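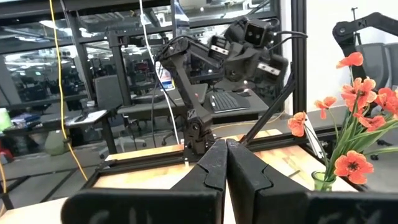 4. Setting up the wrist view in Rolia

By the time you reach this section, Rolia should be installed, the arms should be powered, and the status bar should say READY. If it says ALMOST READY, go back to section 3. The software has never once been almost ready in a way that fixed itself.

This section covers the wrist camera feed, the finger mask and the grasp planner's keep-out zones. Do the steps in order. You can do them out of order, and Rolia will let you, and then you will do them again in order.

Before you start

You need the calibration card that came in the Samau box and the workspace file you saved in section 3. If you skipped saving it, Rolia made one for you called untitled_final. Rename it now, while you still remember what it is.

CAUTION: Keep hands out of the work area whenever the motor light in the status bar is on. The planner knows only about obstacles you have told it about, and you have not told it about your hands.

4.1 Check the feed

1. Open the Sensors tab and pick the wrist camera from the list. On cells with several arms, the names are handed out in the order the cameras woke up, so "wrist_2" may be on any arm at all. Tap Blink to find out which one you have.

2. Look at the frame counter under the picture. It should climb steadily. A counter that climbs while the picture stays frozen means the driver is resending the last image, very fast and with great confidence. Unplug the camera, plug it back in, and tap Rescan.

3. Set exposure to Manual. On Auto, the black fingers fill so much of the view that the camera decides it is night and turns the rest of the room white.

4. Close the fingers from the Jog panel. They should come together along a nearly vertical line close to the middle of the picture. A small sideways offset is fine and gets handled in 4.3. If the line leans badly, the mount is crooked and no setting in Rolia will straighten it. Get a hex key.

4.2 Draw the finger mask

The mask tells the perception module which pixels belong to the gripper. Without it, the object finder will report two large dark objects that are always within reach, and the planner will try to pick them up.

1. In the Perception tab, select Mask, then Learn.

2. Rolia opens and closes the fingers 7 times. Let it finish. The progress bar sits at the same spot for the last two rounds and has done so since the first release.

3. Check the red overlay. It should cover both fingers, including the notched step near the tip of each one. The learner likes to round off the notches. Use the Brush tool to paint them back in.

4. Tap Save Mask. The button beside it, Save, saves the window layout.

NOTE: Smudged fingers can leave holes in the mask. Wipe them down and run Learn again, or raise the fill value to 3. Values higher than that will start eating the table.

4.3 Line up camera and gripper

1. Lay the calibration card flat on the table, printed side up, and jog the arm until the whole card is in view.

2. Tap Solve. The arm moves to a series of poses and stops at each one to take a picture.

3. Read the error figure at the end. Anything under 2 pixels is good. A figure of exactly 0 means Solve never found the card and has graded its own homework.

4. Tap Apply. Restart the planner when asked, and also if you are not asked.

4.4 Add keep-out zones

Neighboring arms that are registered in the same workspace file are tracked live. Everything else has to be added by hand: frame posts, hanging cables, monitors, plants, and whatever else has taken up residence on the table.

1. In the Planning tab, select Zones, then Add Box or Add Cylinder.

2. Drag the shape over the object in the 3D view. For anything with stems, leaves or loose cable, use one generous box around the lot. Tracing it neatly takes an afternoon and the planner will treat it as a box anyway.

3. For loops of cable on another arm, turn on Swept Volume for that arm. Its model in Rolia is clean and cable-free, like the one in the brochure.

4. Tap Test Plan. The preview arm should go around every zone. If it goes through one, check that the zone's box is ticked in the list. New zones arrive unticked.

CAUTION: Zones are stored in the base frame of the arm you had selected when you drew them. Switch arms first, then draw.

4.5 If something goes wrong

Error 1456, "Planner found no problem": the planner found no solution. The wording is fixed in the De Luca build, which Skendley sites should have by the next update in May.

Mask flickers on and off: two copies of the Perception tab are open. Close one.

Arm stops halfway and waits: look for a dialog hidden behind the 3D view. It wants you to confirm the speed limit.

Go on to section 5, First Grasp, once Test Plan passes with every zone ticked.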